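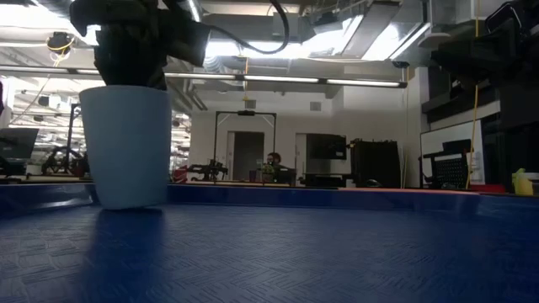 **Blue ridged matting on a workbench — yay or nay?**

**brililik_shed** · August 8, 2022

Hi all, I'm redoing my big bench and I've got my heart set on blue, with the little raised diagonal ridges over the top. Mostly I want stuff to stop sliding when I bump the bench (I bump it a lot). Do cups and jars sit flat on that sort of pattern or do they wobble? I drink a ridiculous amount of tea out there.

**Hornura11**

Had mine down since January and love it! A plain tapered plastic cup sits fine. The skinny base ones are a bit more iffy if you put them down in a hurry, but that's me, not the mat.

**cuevas_3811**

Going to disagree. Ridges are a pain to clean. Spill something sugary and you're in there with a toothbrush. Smooth top, good raised lip at the back, done.

**Hornura11**

A toothbrush?? I use a nail brush and warm soapy water, takes 2 minutes. Agree on the lip though — mine has saved so many screws from going down behind the bench.

**dravuvness**

Could you do both? Mine's ridged at the front where I work and smooth along the back for jars and paint. The smooth bit does glare under the ceiling lights, so go matte if you can find it. Pale blue hides dust better than dark, too.

**cuevas_3811**

Dust, sure. Not glue. Ask my old one what colour it was by the end.

**brililik_shed**

Ok, half and half is tempting. The bench is 8 feet long, so there's room. Does the join lift over time?

**dravuvness**

Mine did at one corner. Contact cement and a heavy paint tin overnight, been fine.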